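My sister called last week to ask if she should hold off on hiring a cleaner, because surely the robots are coming any minute now. I laughed, and then I felt bad, because it's a fair question! We've all seen the clips. A machine folds a shirt, there's some bouncy music, and you start looking at your own laundry pile like it's on its way out.

So let me tell you where I've landed, as somebody who has two kids, one dog and a vacuum robot named Kerr that has been stuck under the same couch more times than I can say. My answer is hire the cleaner, Isla. Hire her today.

I'm not a grump about this stuff. I love it. But I think we keep asking the wrong thing of these machines. We ask if a robot can pick up a toy. Sure it can, plenty of them can pick up a toy. What I want to know is whether it can do my kids' room on a Tuesday at 7:40 with a wet towel on top of the toys and the dog asleep on the towel.
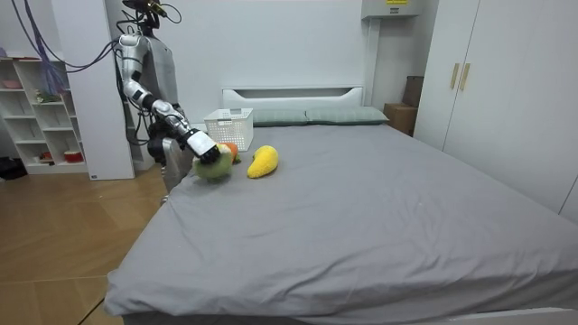 Page last changed: Mon 1 January

Look at what the job is there. A few plush toys on a bed, a basket by the pillows, a nice smooth sheet. I could do that with one hand while talking on the phone, and so could my six-year-old (if bribed). For a robot it's a real piece of work. Plush squishes. It has no edges to speak of, and the green one and the orange one are right up against each other, so you have to get hold of one without shoving the other. Then you've got to reach across a mattress, and a mattress is not a table, it's got wrinkles and give.

My friend Wissam Sfeir runs the packing floor at a place called Hukar, and he has the same complaint from the other side. Boxes, he says, are fine. Boxes all day long. But they also ship soft stuff in bags, and every bag sits differently, and that's where he still wants people. He'd buy a machine for it tomorrow if one could keep up with Shiela Dizon, who has been on that line since before I met him. So far he hasn't found one.

And a house is so much worse than a packing floor! At least Wissam gets to decide where things go. In my house the basket moves. Sometimes the basket is a boat.

Do I think it'll get there? Yeah, I do. I think tidying toys off a bed will be a solved thing before cleaning a bathroom is, and I'd pay good money for just the toys, maybe $300 if my husband isn't looking. I know that wouldn't buy you an elbow right now. Ask me again in September, when school's back and I'm desperate, and I might go higher.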